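Ticket 96: phone tool drops calls for the Barnusdale forest action

Opened by Elaheh Shahbazi, Sat 19 October

Our call page should connect people to the office of their representative, to ask for a stop to logging above the Barnusdale river. Callers enter a postal code, they hear one ring, and then the line is closed. I tested from 3 phones and all had the same result.

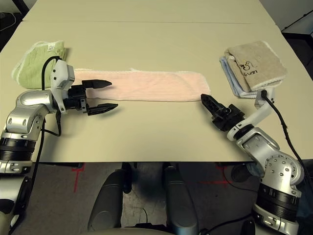
I checked the number list first. It was last updated in August, and 8 offices have changed their number after that. I corrected these by hand. Calls to Vieira now connect, but calls to Valtora still drop.

Second check: the Villix dialer allows only 2 calls at the same time on our plan. I asked Ademir Holanda to raise the limit, and he did it before lunch. Valtora is now connecting too.

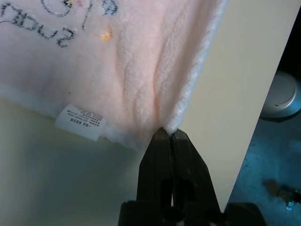

Do callers who were dropped need to sign up again?

Their names are still saved, so they can open the same link and press Call.

Status: solved. I will look at the log again on Monday.

Comments (2) | Shares: 8

Rosângela Araújo: Works for me now, I left a message for Valtora. Thank you Elaheh!

Paora McKinnon: Same here, got through on the first try.

Contact us | Back to top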